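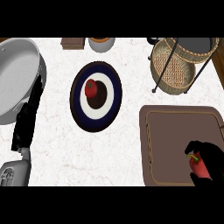
Devendra Mathur wrote to ask how a sales team should follow up on a quotation when the buyer has stopped answering, and whether a second discount is ever the right way to restart the conversation. His letter raised a matter that many account managers handle by habit, and the procedure set out on this page is the one we now recommend to all staff who issue written quotations.

Reading time: 6 minutes
Last updated: 2019-08-17

Before you begin

Open the customer record and confirm that the quotation was delivered to the correct person. A surprising share of unanswered quotations were addressed to someone who has changed roles or who has no authority to buy. If the record shows more than one contact, note which of them asked for the price and which of them will approve it.

Read the quotation again in full. Check the validity period, the delivery terms and the quantity. A quotation that has expired must be reissued before any follow-up is sent, even when the price has not changed.

Step 1. Record the date and set the first reminder

Enter the date of issue in the record and set a reminder for two working days later. The first contact should be a short telephone call. Ask whether the document arrived and whether any line requires explanation. Do not ask for a decision during this call unless the buyer raises the subject.

If the call goes to voicemail, leave your name, the quotation number and a telephone number, and send a brief written message the same day.

Step 2. Send one written message with new content

A message that says only that you are "checking in" gives the buyer no reason to respond. The second contact must contain something the buyer does not already have. Suitable content includes a revised delivery schedule, a reference from a customer of similar size, or an answer to a question raised at the first meeting.

When our office quoted 500 units to Grønli, the account stayed silent until the representative sent a one-page schedule showing how the order could be split into separate shipments. The buyer had been short of storage space and had not mentioned it. The price was never discussed again.

Step 3. Ask about the buyer's timetable

If there is still no answer, write to the contact and ask when the purchase is expected to be reviewed. Phrase the question so that it can be answered in one line. Many companies approve larger purchases only at set times of the year, and a buyer who is waiting for a January budget may be reluctant to say so to a supplier who appears to be in a hurry.

Enter the reply in the record exactly as it was given. Do not convert "early next year" into a specific date.

Step 4. Consider the discount last

A further reduction should not be offered to a buyer who has not objected to the price. It lowers the margin, and it suggests that the first figure was not a serious one. Where the buyer has objected, ask for something in return, such as a longer commitment, a larger quantity or earlier payment. Any reduction must be approved by the sales manager before it is mentioned to the customer.

The Funis and Arker accounts are subject to fixed price agreements and are excluded from this step.

Step 5. Close the file

If 14 working days pass after the message in Step 3 without a reply, send a final note stating that the quotation will be allowed to lapse and that a new one can be prepared on request. Keep the wording courteous and free of reproach. Mark the record as dormant, enter the reason if it is known, and transfer the account to the regular mailing list.

Comments

Flilska Sales Desk
We have used something close to this for a while. Does the period in Step 5 restart if the buyer opens the message but does not reply?

rowan_t
Good point on Step 2. My old manager made us call every morning until they picked up. We lost a few accounts that way.

Devendra Mathur
Thank you for answering this in such detail. I would add that the reissued quotation should carry a new number. We once had two versions in circulation under the same one and the customer ordered from the wrong one.

M. in purchasing
Speaking from the other side of the desk, please do ask about the timetable sooner. I would have told most suppliers in the first call.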